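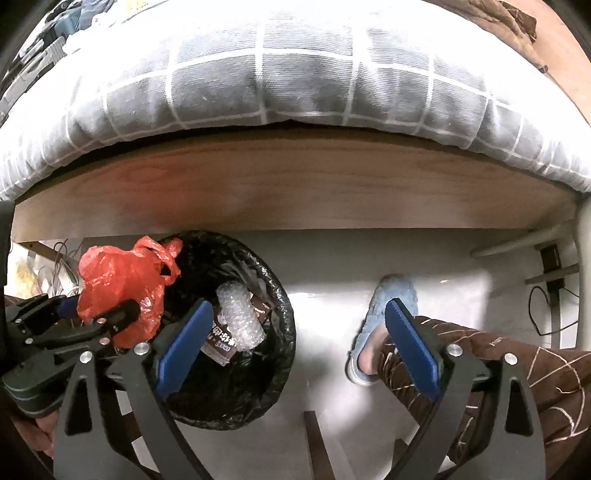

Duvet hangs down over the bed rail right above my trash bin — what do you do?

posted by quiltedmoth, May 25, 2018

Hello everyone! I have a small bedroom with a light wood bed frame, and the only spot for my little round black bin is right up against the side of it. The trouble is that my grey checked cover is so puffy that it bulges out over the rail, and the bin sits just below. I line it with a black bag, and it mostly gets snack wrappers and bubble wrap from packages, but I still don't love my bedding hovering over it. The floor is white too, so every crumb shows. Would you move the bin, get a smaller cover, or tuck it all in somehow? I rent, so no drilling please.

stilteck_lane
Oh, I had this same problem for years! What worked for me was turning the duvet sideways. Mine was longer than it was wide, so once I turned it there was a lot less hanging down on the open side (measure yours first, a square one won't change a thing). If your mattress sits down inside the frame, you can also push the loose edge in between the mattress and the rail. It pops out again by morning if you're a restless sleeper like me, but it takes a minute to fix when you make the bed. And I'd slide the bin toward the foot end, where you aren't climbing in and out — I kicked mine over every November when the mornings got dark.

Uniyal
Get a bin with a lid. Mine is 3 years old and fine.

pennywhistle45
I agree about the lid, though a lid you have to lift with your hand gets old fast when it's tucked under a bed. I'd empty it more often and keep anything sticky in the kitchen trash. Tie up your food wrappers in a little bag first if you can't be bothered to walk that far (I can't, most nights).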